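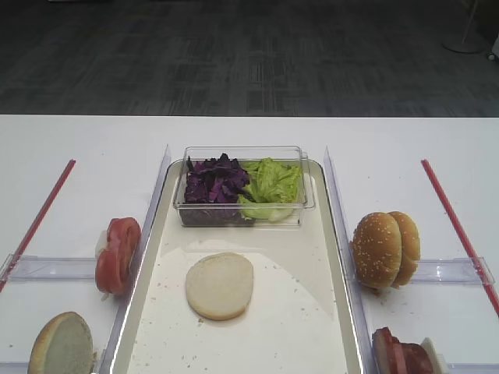

Does a 20-trial success rate tell you whether a learned burger-assembly policy beats the older one?

Posted by Mohcine Benjelloun, 10/19/21

It tells you very little unless the gap is huge. With 20 trials per method, a few lucky grasps can swap the ranking, and you would need many more runs, or a much bigger difference, before I'd believe one is better than the other.

Fadwa Ashour

Adding to my short answer now that I've read the Virell write-up Mohcine linked in the comments.

The claim is that the policy was trained on 328 demonstrations and "generalizes across assembly conditions." Then you get to the evaluation section and it is 20 runs of the new method, 20 of the baseline, and a bar chart with no error bars. The new bar is taller. How much taller than noise, the text doesn't say. If you flip a fair coin 20 times you will get 13 or more heads often enough that I wouldn't build a product on it.

My other problem is what gets scored. They count a run as a success if "the burger is assembled." Does a top bun sitting half off the meat count? Does a person get to nudge a slice between steps? I went through the appendix twice and found no rule for either. Whoever was scoring also knew which method was running, as far as I can tell.

What I'd want to see is a score for each stage: bottom bun, meat, tomato, vegetables, top. Soft food fails in different ways at each one, and a single number at the end hides all of it. 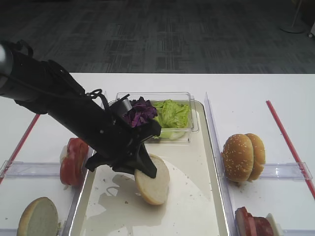

Arm at the tray, fingers on a bun half that lies cut side up.

Contact with the bun is the part I'd score most strictly. Bread squashes and tips, and a policy that gets away with pushing on one bun may not get away with it on a staler one. The write-up says nothing on how often the buns were swapped for fresh ones, so a run late in the day may be a different task from a run in the morning. If all the baseline runs came last, you can see the trouble. Alternate the two methods, please, or shuffle them.

Sulastri Lumbantobing

I think Fadwa is being a little hard on them. We ran something similar with the Ouazzani controller in January and even 20 runs took two days, because food work is slow and you spend most of it cleaning up. 100 per method sounds easy when you type it.

That said, we did go to 100 in the end, and the method we had been excited about lost its whole lead. So maybe I'm agreeing with her.

One thing I'd add for Mohcine: ask which cameras the policy gets at test time. If there is a wrist view, ask for the numbers with it switched off. People say "the wrist camera helps with grasping" all the time and hardly ever show the run without it. 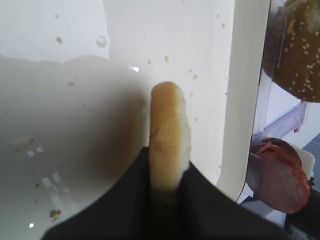 Wrist camera view: bun half held upright in the fingers, crumbs on the white surface behind.

With a view like that you can at least check whether the bun is held. I would still like proof that the policy uses it.

Ginevra Gentile

20 is fine for a demo. Everybody does 20. If you don't like it run your own.
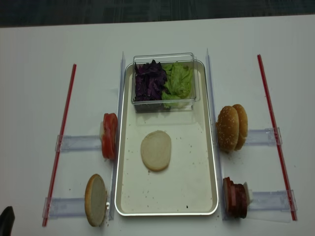
Amr Mansour

Sample size is worth arguing over, but I'd look at how much the start positions vary before anything else. You can do 1 trial or 100, and if every trial starts the same way you have measured repeatability. The word "generalizes" needs something to generalize to. On a station where the tomato and the spare bun half stand on edge on the left, the sesame buns and meat on the right, all of it kept upright by clear plastic holders beside the tray, the robot can more or less know where to reach before it looks. I don't object to fixtures – we use them on the Tikance bench too – but then the fair baseline is a scripted replay of one good demonstration with the gripper force tuned by hand. If the replay gets close to the learned policy, 328 demonstrations bought you not much.

So Mohcine, email the authors and ask for three things: the replay baseline, the trial order, and a set of runs with the tomato and the meat swapped over. I asked the Panari people for the same on their sandwich paper and got 34 extra trials and a fairly grumpy reply. The swapped runs were bad. They did put them in the next version, to their credit.

Mohcine Benjelloun

Thanks all. I've written to them about the trial order and the swap. No word so far on the replay, though someone on their side did say the baseline runs were "mostly" done first – I've asked what mostly means.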